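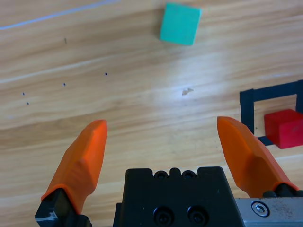 *A teal cube on a light wooden tabletop, with glare across the grain.*

# The table that will outlive you, and other promises

The salesman at Stundside told me the table would last 70 years. I asked how long the company had been going. Eleven, he said, and offered me a coffee.

I had gone there to find out why so many people I know have started paying serious money for solid wood. A decade ago the same people were perfectly happy with painted chipboard and a tablecloth. Now they talk about grain. They ask you to put your glass on something. One couple in my street spent £2646 on a dining table from Kisero and then bought a thick felt cover so that it wouldn't get scratched, which means that in two years of eating there I have seen the wood twice.

The case for solid wood goes like this. It is natural, it can be sanded and oiled again, it gets better with age, and you will hand it on to your children. I've heard all four in showrooms this summer, often in that order, and I think only the second stands up without help.

Take the business of handing it on. I grew up with a big oak table that had come down through my mother's side. When she moved to a flat, none of us could take it. It wouldn't go up my stairs, my sister already had a table, and the auction house wanted a fee to collect it. It went in the end for £55 to a man who cut it down for shelves. Plenty of families have a story of this kind, and the brochures leave it out. Good brown furniture has been cheap at auction for years, and anybody who truly wants a table that lasts for generations can buy one that already has for less than the delivery charge on a new one.

Then there's "natural". Wood is, of course. The finish may be another matter. Ninalon sells its tables with what it calls a breathing oil, and when I asked what was in it I was given a leaflet about forests. I asked again by email and got the same leaflet as a PDF. It may be a lovely oil. I only want to know what I'd be wiping my bread across - and whether it goes off in the tin, as the last lot I bought did.

Refinishing is the strong point, and I'll give it its due. I spent an afternoon at Võ, a two-room workshop behind a tyre place, where they take in tired tabletops and make them good. The work is slow and dusty and very satisfying to watch. A ring left by a hot pan, deep enough to feel with a fingernail, was gone in under an hour. You can't do that with a veneer, or not more than once before you go through it.

But they were frank about who comes in. Most of their customers are bringing old tables, bought second-hand or found in a garage. The owners of new ones mainly ring up in a panic over water marks, and are told to leave it a week and see. Hardly any have oiled the thing since it arrived. The care card says twice a year. I asked how many people follow the care card and got a long laugh.

What they do get, every winter, is splits. Solid wood moves as the air dries, and if the top has been screwed down tight to the frame it has nowhere to go. A well-made table allows for this with slots or small wooden buttons under the top. It's the one thing I would now check before buying, and it costs nothing to look. In the three showrooms I visited, I got down on the floor and looked under nine tables. Four were screwed straight down, including one at more than £1000. The assistant said she had never been asked about the underneath before.

None of this makes solid wood a bad buy. I like it. I like the way the light lies on it at breakfast, and I like that a dent can be steamed out with a damp cloth and an iron. I'm less keen on being told that I am saving the planet, honouring a tree and providing for my grandchildren when what I need is somewhere to put the plates.

My own table is beech, second-hand, from a school sale in September. It has a burn at one end and initials at the other. I haven't oiled it since Easter.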